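Force limits for brush strokes in imitation learning

Tudur Craddock
Our laboratory is repeating the brush trials reported by the Nastis project. The methods section gives 200 demonstrations per shape but states no limit on contact force. Is a fixed limit advisable, or should the policy learn it?

Lowri Gethin
A fixed limit is advisable at first. In our trials at Bresteck, the learned policy pressed harder whenever the brush carried less paint, and stroke width varied accordingly. Loading the brush from the plate should be recorded as a separate phase. 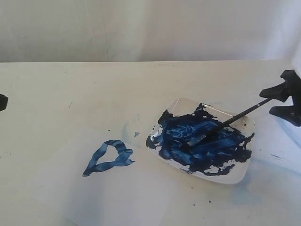

We also recommend scoring outline closure apart from stroke width. A combined score concealed most of our failures until December, when the two were separated.

Prys Nicholas
We used no limit and had no trouble. Different brushes, though.

Nadiia Stetsiuk
Please confirm the control rate before comparing results. Ours differed from the published one, and the force readings could not be matched.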